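리보라, 가을 맞아 올리브오일 정기배송 서비스 ‘울룸’ 국내 출시
이탈리아 소규모 농가 14곳의 햇오일, 9월부터 가정으로 배송

식품 수입·유통사 리보라(Rivora)는 이탈리아 중남부 농가에서 생산한 엑스트라버진 올리브오일을 계절마다 보내 주는 정기배송 서비스 ‘울룸(Ulum)’을 9월부터 시작한다고 밝혔다. 신청은 리보라 온라인몰에서 받으며, 첫 배송분은 886세트로 한정한다. 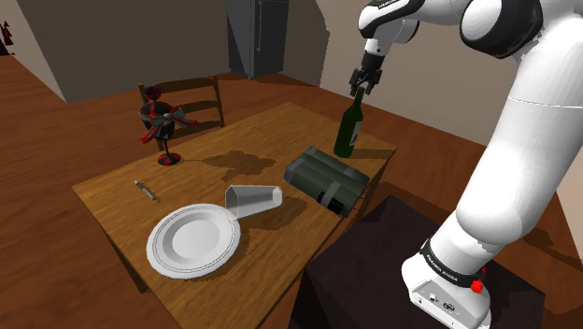
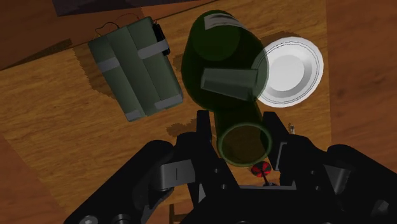
울룸은 1년에 네 차례 배송된다. 구독자는 회차마다 품종과 산지가 다른 오일 두 병을 받는다. 병에는 수확 월과 착유 월, 품종명, 농가명을 표기하고, 상자 안에는 맛의 특징과 보관법, 어울리는 음식을 적은 안내지를 넣는다. 첫 회차는 쓴맛이 약하고 풀 향이 나는 오일과 매운맛이 뚜렷한 오일로 구성했다. 앞의 것은 두부나 흰살생선에, 뒤의 것은 구운 고기와 콩 수프에 쓰기 좋다.

참여 농가는 모두 14곳이다. 이 가운데 리치(Rizzi) 농장은 3대째 같은 언덕에서 올리브를 재배하고 있으며, 투르네티(Turnetti) 농장은 자체 착유 시설을 갖추고 인근 농가의 열매도 함께 짜고 있다. 두 농장의 오일이 한국에 정식으로 수입되는 것은 이번이 처음이다.

리보라에서 산지 선정을 맡은 릴리아나 만쿠소는 “한국 소비자는 참기름과 들기름을 통해 갓 짠 기름의 향을 잘 알고 있다”며 “올리브오일도 언제, 누가 짰는지 알고 고를 수 있도록 표기 항목부터 정했다”고 말했다.

오일은 현지에서 착유한 뒤 섭씨 18도 이하로 유지되는 창고에 보관하며, 국내 도착 후에도 같은 조건에서 출고를 기다린다. 병입은 주문 수량이 확정된 다음 진행한다. 리보라는 이 방식으로 재고 기간을 줄이고, 지난해 수확분과 올해 수확분이 섞여 판매되는 일을 막을 계획이다. 햇오일은 겨울 회차부터 들어간다. 9월에 나가는 첫 회차는 지난 수확철에 짠 오일이며, 이 사실도 병 뒷면에 적는다.

투르네티 농장의 착유 책임자 로사리오 페리는 “열매를 딴 날 바로 짜는 것이 우리 농장의 원칙”이라며 “수확량이 적은 해에는 배정 물량도 줄어들 수 있다는 점을 리보라와 미리 합의했다”고 설명했다. 물량이 부족한 회차에는 같은 지역의 다른 참여 농가 오일로 대체하고, 구독자에게 배송 전에 문자로 알린다. 대체를 원하지 않는 구독자는 해당 회차를 건너뛸 수 있다.

구독은 회차별 결제와 연간 결제 가운데 선택할 수 있다. 연간 구독자에게는 겨울 회차에 햇오일 한 병을 추가로 제공한다. 배송지 변경과 일시 중지는 출고 전날 오후 4시까지 온라인몰의 ‘내 구독’ 메뉴에서 처리할 수 있다. 운송 중 병이 파손된 경우에는 사진을 첨부해 고객센터에 접수하면 새 제품을 다시 보낸다. 제주와 도서 지역은 배송이 하루에서 이틀 더 걸릴 수 있다.

리보라는 첫 배송에 맞춰 구독자를 대상으로 시음회도 연다. 시음회에서는 품종별 오일을 빵 없이 맛보는 방법과 산패한 오일을 구별하는 방법을 소개한다. 참가비는 없으며, 일정과 장소는 신청자에게 개별 안내한다.

리보라 소개
리보라는 이탈리아산 올리브오일, 식초, 건조 파스타를 수입하는 식품 유통사다. 개인 고객용 온라인몰과 음식점 대상 도매 사업을 함께 운영하고 있다.

보도자료 문의: 리보라 홍보팀
구독 문의: 리보라 온라인몰 고객센터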